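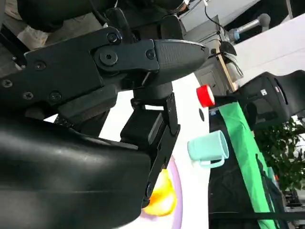
白いテーブルと、横になった水色のマグ

ブリステダッハ裁定・カード目録整備事業 中間報告
提出先:ゴンステッド基金 助成担当御中
2024年4月30日

取り急ぎ。体裁は前回と同じにするつもりでしたが、時間がなく順番が少し入れ替わっています。会計の明細は別便。本文は進み具合と、困っていること、それから8月までの予定です。

全体の状況

目録の入力は2,125種まで終了。基本セットと最初の拡張は全部入りました。残りは後期の拡張と、店舗配布のプロモ。プロモがやはり重い。番号のないものが混ざっていて、どの配布で出たのか、カード面だけでは決められません。当時の店頭チラシと突き合わせる作業になっています。

裁定集のほうは、旧版の公式回答を総合ルールの現行の章立てに割り振る作業が一段落。未解決の裁定が19件。前回の報告では「ほぼ片付く見込み」と書きましたが、見込みが甘かったです。理由は後ろに書きます。

対戦環境の検証会は続けています。構築戦のみ。リミテッドは封入率の資料がそろわないと意味がないので後回し。

目録について

入力項目は申請書のとおり。カード名、コスト、種別、本文、フレーバー、イラスト担当、収録、番号、レアリティ、版による文面の違い。最後の項目が一番時間を食います。

初版と再録版で本文が違うカードについて、当初は新しいほうの文面だけを本体に入れ、古いほうは注記に回していました。途中で方針を変えました。両方を同じ重さで入れています。遊ぶ人は手元のカードを読むわけで、注記まで開かない。先に入れた分は全部やり直しになりました。遅れの大半はこれです。申請時の工程表とずれたのはこの箇所なので、差し替えた工程表を添付しました。

レアリティ表記も統一が必要でした。初期は記号なし、途中から枠の色、後期は番号の後ろの文字。目録では後期の文字に寄せてあります。ただし初期分は当時のカードリストからの推定が入るため、推定のものには印を付けました。印を外すには未開封の箱の記録がほしい。どなたかお持ちの方をご存じでしたら教えてください。

表面加工違い(いわゆる光り)は別カードとして数えていません。2,125種は加工違いを含まない数です。前回の報告を読んだ方から問い合わせがあったので念のため。加工違いは収録ごとの欄に「あり」「なし」「未確認」で入れています。未確認が多いのは後期の拡張です。

誤植カードの扱い。コストが抜けたまま出回ったものと、種別が別のカードと入れ替わったものについては、通常版の項目の下に枝番で置きました。誤植だけを集めている方には見づらいと思います。検索で拾えるようにタグは振ってあります。

画像の掲載は権利者クンダイン社の確認待ち。文字情報だけの公開なら先に進めてよいと返事をもらっています。書面は先月分の綴りに入れまた。画像は小さいサイズに限るという条件になりそうで、そうなるとイラスト担当の署名が読めません。署名の部分だけ別に載せられないか相談中。

収録ごとの説明文も書き始めています。発売時の売り方、箱の構成、同梱の遊び方シートの有無、その程度。思い出話になりがちなので短く切っています。書き手によって長さが違うのは、最後にまとめて揃えます。 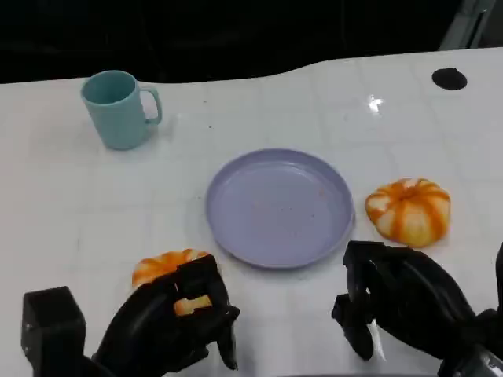

ビンドゥ・ラジャンからは、目録の公開順を見直してほしいとの意見が出ています。収録順に出すより、大会でよく使われる種別から出したほうが店も助かる、プロモは最後で構わない、待っている人は少なくても毎週の対戦で文面を確かめたい人は多い、という趣旨でした。もっともだと思います。ただ収録順のほうが入力漏れを見つけやすいので、作業は収録順のまま、公開だけ種別順に組み替える案で返しました。了承をもらっています。

同じやりとりの中で、カード名の読みがなも必要だろうという話が出ました。造語の名前が多く、店によって呼び方が違う。大会で相手の宣言が通じないことがあるそうです。公式の読みが残っているものはそれを入れ、残っていないものは空欄。こちらで勝手に決めることはしません。

裁定集について

未解決の19件、内訳は細かくなるので添付の表で。大きく分けると、置き換え効果が重なったときの順番と、手札から離れたカードを「同じカード」と見なすかどうか。この二つに集中しています。

順番の問題。旧版の公式回答では影響を受ける側のプレイヤーが選ぶとなっていて、後期の大会規定ではターンを進めている側が選ぶとなっている。どちらも公式です。後から出たほうを採るのが普通ですが、後期の規定は大会用と明記されていて、普段の対戦にまで及ぶのかどうか書いていない。検証会で両方試したところ、影響を受ける側が選ぶほうが揉めにくい。ただ特定の防御デッキが強くなりすぎる。採用はまだ決めていません。

「同じカード」の問題はもっと面倒。手札から公開領域に出て戻ったカードに、前の効果が残るかどうか。カードの文面は残るように読めるものと、残らないように読めるものが両方あります。総合ルールには一般則がなく、個別回答だけが積み重なっている。個別回答を並べると、戻り先が手札なら残らない、山札の一番上なら残る、という線が引けそうです。引けそう、まで。例外の回答が一つあって、誤答だったのか例外だったのか、当時の担当者に聞かないとわからない。連絡先は探しています。

書き方の統一。旧版の回答は質問者の文をそのまま載せていて、カードの名前が略称だったり間違っていたりします。質問は要約し、回答は原文のまま。原文に明らかな打ち間違いがあっても直さず、脇に注を付けます。読みにくいという声もありますが、ここは動かさないつもりです。

用語集を足しました。申請書にはない項目です。「場を離れる」「取り除く」「捨てる」の違いだけでも先に説明しないと、裁定集が読めないため。分量は短め。追加の費用はありません。

検証会

構築戦で、デッキは参加者の持ち寄り。速攻系に偏りがちなので、途中からこちらで組んだデッキも混ぜています。組み方の記録は目録の作業場所に保存。

わかったこと。速攻に対して中盤型が思っていたほど不利ではない。先攻の最初のドローをなしにする後期規定が効いています。初版のルールで同じ組み合わせをやると中盤型はほとんど何もできずに終わる。裁定集の冒頭に、どの時期の規定を土台にしているか太字で書く必要があります。

時間切れの扱いも要検討。防御デッキ同士は長い。延長ターンの数は後期規定に従っていますが、延長中に勝敗が決まらないときの判定が時期で変わっていて、残り体力で見る版と、引き分けにする版がある。検証会では引き分けにしました。不満は出ました。山札の残りで決めるという提案もあり、次回一度やってみます。

記録用紙を作り直しました。前の用紙はターンごとに書かせていて、書くほうに気を取られて優先権の確認が飛ぶ。今はどちらかが異議を出したときだけ書く形。記録の量は減りましたが、読み返して使えるものが増えました。

初めての人への教え方について少し。遊び方シートの順番どおりに説明すると、戦闘の前に連鎖の処理が来てしまう。先に戦闘だけで一回遊んで、そのあと連鎖を足すほうが早い。裁定集の範囲外ですが、クンダイン社が遊び方シートの改訂を考えているとのことなので、まとめて渡す予定です。
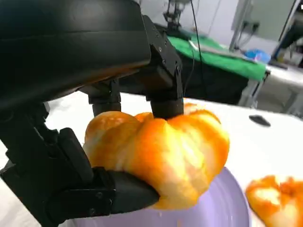
復刻スターターの試し刷り

クルカルニ印刷に試し刷りを依頼。2回出してもらいました。1回目は裏面の色が当時のものより赤い。スリーブなしで混ぜると裏で見分けがつくので、大会では使えません。2回目でかなり近づきましたが、今度は角の丸みが違う。刃型の問題で、型を作り直すと追加費用がかかるとのこと。

方針の相談です。案は三つ。

裏面と角を当時のものに合わせ、混ぜて使えるようにする。費用は上がる。偽物として出回る心配も出てきます。

裏面の色をわざと変え、復刻版とわかるようにする。スリーブを使えば混ぜられる。費用は今のまま。

大きさも変えて読み物用の見本にする。遊ぶ人からの支持はたぶん得られません。

こちらとしては真ん中の案を推します。クンダイン社も同じ意見。収集している人たちからは、一番目の案だけはやめてくれとかなり強く言われています。当時のカードの値段が下がるという話より、交換のときに一枚ずつ確かめなければならなくなるのが困ると。納得できる話です。

紙は中に黒い層が入ったもの。光に透かしても表の絵は見えない。腰の強さは当時のものより少しあります。混ぜ心地がかたいという感想と、むしろこのほうがよいという感想、両方。

収録内容は旧スターターのままですが、文面は後期のものに直しました。直したカードの一覧は添付。絵柄が版で違うものは、イラスト担当に連絡がついたほうを採用。まだ返事待ちが3枚あります。返事が来なければその3枚は別のカードに差し替え。差し替えるとコストの並びが少し重くなるので、低コストの生物から候補を出しています。

箱は簡素に。仕切りと遊び方シートが入るだけの大きさで、スリーブに入れた状態でも収まるようにします。旧版の箱はスリーブに入れると蓋が閉まらず、その点の要望が一番多かったため。

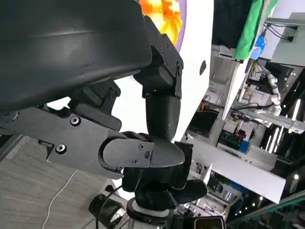 遅れと予算

遅れているもの。目録の後期拡張、裁定集の未解決分、復刻の絵柄確認。進んでいるもの。文字情報の公開準備、検証会、用語集。

予算は費目間の移し替えをお願いしたいです。検証会の会場費が余る見込みで、そのぶんをプロモの現物確認の送料に回したい。借りて確認して返す形で、追跡と保険を付けると送料がばかになりません。総額は変わらず。申請の様式が必要でしたら送ってください。前回の様式が見つからず、すみません。

刃型の作り直しは予算に入れていません。真ん中の案でお認めいただければ不要です。

翻訳の費用も今回は使っていません。海外版の文面は目録の対象に含めるか未定で、含めるとなると別の版の違いがもう一列増えます。次の申請に回すのが現実的かとおもいます。海外版しか出ていない配布カードだけは、名前と配布元を先に載せておきます。

8月までの予定

文字情報の目録を種別順に公開。生物、呪文、土地の順。公開後の訂正は窓口を一つにして受け付けます。今は訂正の連絡があちこちに来て、同じ指摘を別々に直してしまったことがありました。

裁定集は、未解決分を「未定」と明記したうえで先に読める形に。全部そろうのを待つと間に合いません。未定の箇所には両方の処理を併記し、大会を開く店がどちらかを事前に告知できるようにします。

復刻は、方針のお返事をいただいてから最終の試し刷り。それを検証会で使い、読み間違いの出る文面がないか確かめます。

プロモの現物確認は、移し替えのお返事を待って開始。先に貸してもよいと言ってくださっている方が数名いて、こちらから送付用の箱と中敷きを送ることになっています。

お返事がほしいもの

復刻の方針。費目の移し替え。差し替えた工程表の承認。急ぐ順です。方針だけでも先にいただけると、クルカルニ印刷の予定を押さえられます。

添付は未解決裁定の表、文面変更一覧、工程表。検証会の記録用紙は枚数が多いので、必要でしたら別に送ります。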